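Skirness Board-Wipe Episodes - README

Hello, and thanks for taking an interest in this little set. Please read the part about the cable fault before you train on anything, as it cost us a good many evenings and we'd hate for it to cost you yours.

The task is simple enough: the arm picks up the eraser, wipes a pen mark off the whiteboard and puts the eraser down again. There are 113 episodes, recorded by Waraporn Suwannarat and Ebere Haruna in our Borkden lab.
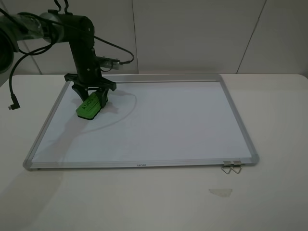 Fixed view. Eraser in the gripper, felt side on the board.

What went wrong

In 19 episodes the wrist force reading froze partway through a stroke. The controller took the last value as gospel and kept pressing - twice hard enough to trip the joint limit and stop the arm. We blamed the software first (sorry, Horácio!) and only later traced it to a worn connector that let go when the wrist turned. The faulty episodes are still included, marked "force_stale" in the episode list, so please filter them out unless faults are what you're after. 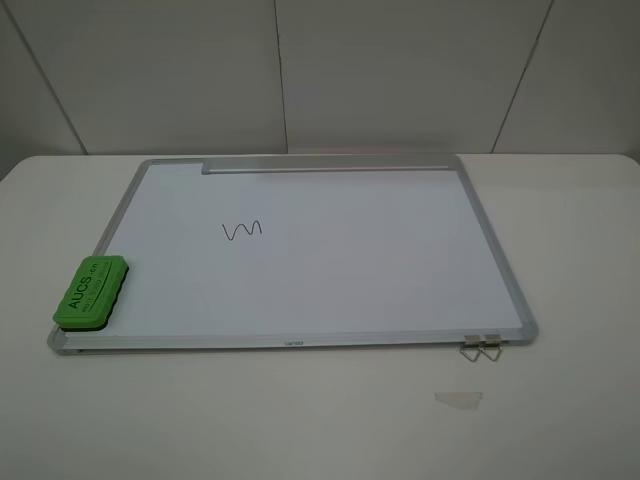
Fixed view. Pen mark on the board, eraser at the corner.

The camera streams kept their normal timing all through the fault, so you won't find the bad episodes by looking for dropped pictures. Go by the flag.

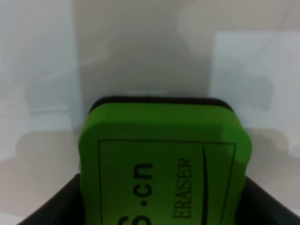 If you're rebuilding the setup yourself, have the controller stop the arm when the force reading is more than 100 milliseconds old. Ours does now, and we test it before each session by pulling the sensor plug with the arm parked well clear of the board. Keep your hands out of the way while it's powered, even when it looks idle.

Questions and odd findings can go to Tassanee Chaimongkol, who looks after the episode list.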